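Subject: Re: [juvham-robotics] Sink task, scoring and the gripper
From: Zbigniew Duda

On the question of whether we are still doing the sink task for the November demo: yes. I answered two people separately and would like it on the list so we all work from the same thing.

> Zbigniew,
>
> Can you post the current rules for the kitchen part? The version
> in the Rarum folder still says the arm has to turn the faucet on,
> and my group has been writing code for that since last month. Also
> it says 75 points in one place and 40 in another. Which one counts?
>
> Second thing, the Fehr group wants to know if they can use their
> own recordings or if everybody has to train on the shared set.
>
> P.

The faucet is out. We dropped it when we moved to the kitchen at Nudstead, and I forgot to change the file. The arm does not touch the lever and there is no water in any scored run. If your group has faucet code that works, keep it for the spring and show it to me, but it will not earn anything this time.

The task is to clear the right basin. Each item counts once it is out of the sink and resting on the counter without being held. The plate and the cup on the counter are part of the setup and should be where they started when the run ends. If the arm knocks one of them, the run stops and you keep what you had up to then. Kitchen part is worth 40. The 75 was the old total with the faucet and the drawer added in, so please ignore it. 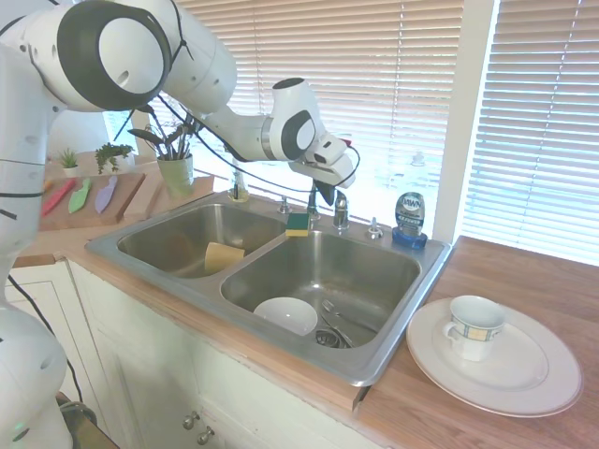 Time limit is 300 seconds per run, two runs per group, better one counts. The clock starts when you press go and not when the arm moves, so the groups with slow startup scripts should fix that now. Last year one group lost most of a minute loading a model.

On the recordings: the shared set has 1,491 episodes after I removed the ones with the wrong labels. Everybody gets those. You can add your own as long as you upload them to the Rarum folder a week before the demo so the other groups can use them too. The Fehr group has already agreed to this. Please name the files the way the readme says. I am not going to rename them again.

A few things about the arm:

Bring it back up over the rear of the sink before you end your session. The next group's script assumes it starts there, and two of the crashes we had were from starting low.

The utensils are the hard part. Most groups come straight down and the fingers hit the bottom of the basin before they close. Try coming in at an angle from the handle end, and slow down for the last bit. The bowl is easier if you take it by the rim.

Check the cables along the arm before you run anything new. If one looks tight when the wrist turns, stop and write to me — do not retape it yourselves.

The knives on the cutting board are toys and belong to the spring task. Leave them on the board. The sponges can stay in the sink area, they are not scored and you do not lose anything for bumping them.

Sign-up for practice time is on the same page as before. One slot per group until every group has had one, then take whatever is left. If you can't make yours, take your name off so somebody else can have it.

I will put the corrected rules in the folder tonight and delete the old file. If you printed it, throw it out.

Zbigniew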